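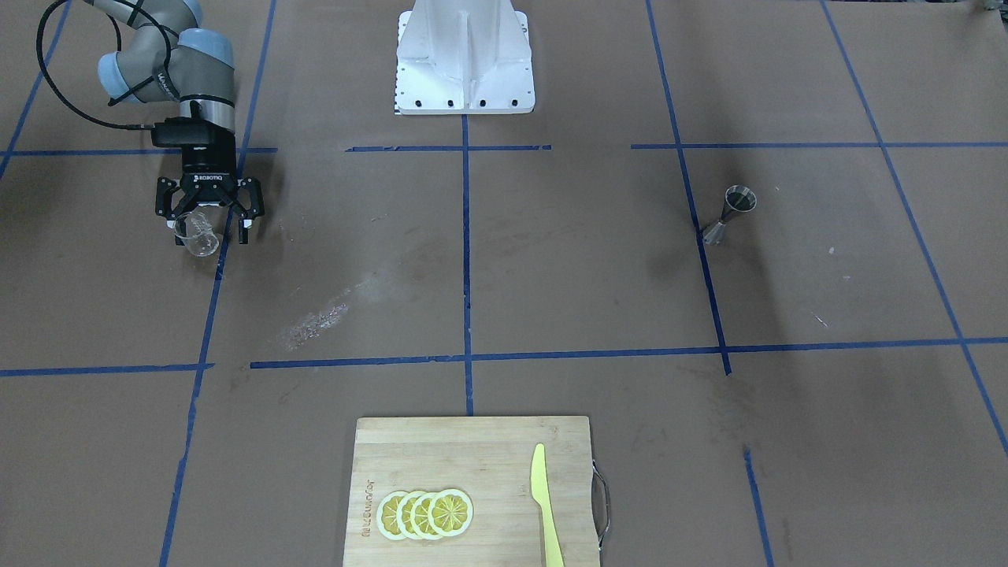 Subject: Re: Drinks table, setup and lemons
List: Zikdale Home Bar and Punch
2025-08-15
From: Norngate Drinks Table

Thanks for the replies to my first message on this. I have put the answers in one place, with the part I'm answering quoted so people don't have to hunt for it.

> Norngate wrote:
>
> We are going back to one long table for the summer drinks. Last
> December we used two short ones pushed together and the gap ate
> a spoon and most of a bag of sugar. One long table, brown kraft
> paper over the whole top, blue tape on the paper to mark off
> squares. Cutting board on one side. Cups and jigger get their own
> squares. Does anyone have a better idea for the paper, and how
> far ahead do you cut lemons?

On the paper first. Three people suggested a plastic cloth. I've used those and I don't like cutting or pouring on them. A cup slides if there is any water under it, and the cloth wrinkles when you move the board. Kraft paper stays where you tape it. It soaks through if you spill a lot, so I keep the leftover roll under the table and lay a new piece over the bad spot. At the end you take the lemons off, fold the paper in on itself and carry the whole mess to the bin.

The roll I buy is from Kaczorowski, on the shelf with the packing boxes. Ours started at 2,000 inches and we have used 836, going by the marks I put on the core each time. That covers all our tables since spring plus one person's gift wrapping. Pull it tight before you tape the ends. If you tape one end and then walk the roll down the table it always drifts, so get someone to hold the other side.

On the tape. It is dark blue masking tape, the kind painters use. I run the long lines first and the cross lines after. My lines are not straight and they have a few gaps where I ran out and started again, and it makes no difference to the drinks. You can write on the tape with a marker if you want "lemon" or "sugar" in a square. We stopped doing that once people got used to the table. Don't press it down hard if you plan to move a line, because it will lift the top of the paper with it.

The squares started as a way to stop people parking their own cups on the work side. A clear cup on brown paper is easy to lose track of, especially with a window at one end and the light coming in low. If the clean ones are always in the same square you reach there without looking. Same for the jigger. It goes back to its own square every time. We lost two jiggers last year before we started doing it and both were in the bin with the lemon ends.

On the board. We use a light wood one, rectangular, with a hole at one end so it can hang up when the day is over. It sits a little in from the side of the table. I tried it right at the edge and juice ran onto my shoes. The slices get stacked at one end of the board and the knife lies flat across it, below the stack. A bright yellow knife is handy on this table for the simple reason that you can see it. Lay it down flat and leave it on the board. Please don't put it on the paper, where someone will set a cup down next to it.

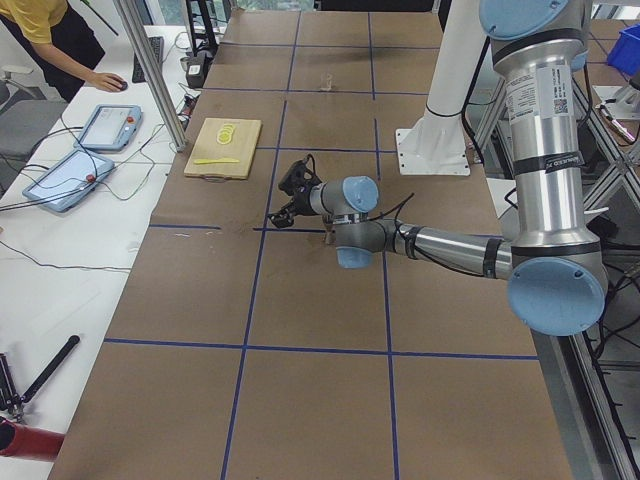

Zollside wrote that a stack of slices dries out on top in well under an hour and asked why we don't cut to order, one lemon at a time, or else keep everything in a covered bowl.

Fair question. For a small group I would cut to order. We pour 444 drinks on a busy afternoon and there is no time for it. So I cut two or three lemons, stack the slices and use from the top. When the stack is down to a few, I cut more. A covered bowl works too, but the slices at the bottom sit in juice and go limp, and then they fold over when you try to hang one on a rim. If the top slice has dried it goes in the pitcher and you use the next one.

Zollside also asked about thickness. I go for a bit under a quarter inch. Thinner looks nice and tears. Thicker and you run out of lemons. We bought 510 lemons for the last season and had very few left over, most of them soft ones I should have sent back.

Pouring order for the lemon drink, for the people who asked:

Syrup first, one full jigger. Lemon juice second, one jigger. Then cold water to a finger below the rim, stir, and the slice last. Ice goes in before the water if you have it. If you use the jigger for syrup and juice in turn, do all the juice for a row of cups and then all the syrup, or rinse between. Syrup dries inside the small end and your measure gets short.

Rinse cups before you start, even new ones. Shake them and leave them rim down on a towel. Not on the kraft paper, it leaves fuzz.

Two things I still haven't solved. One is where to put the used lemon ends. A bowl on the table takes up a whole square and a bucket on the floor gets kicked. The other is the tape along the near side of the table, which peels up where people lean on it. I have tried doubling it and that was worse. If somebody has a fix for either one, send it to the list and not just to me.

I'll bring what is left of the roll to the next table. Someone else needs to bring tape, we are down to the cardboard.

Norngate

Recent on this list
- Drinks table, setup and lemons (first message)
- Simple syrup, how long does it keep
- Zollside: covered bowls, sizes and lids
- Wooden boards: oil or no oil
- Spare pitchers wanted

Zikdale Home Bar and Punch list | Contact the list owner | Copyright of each message stays with its sender | Back to top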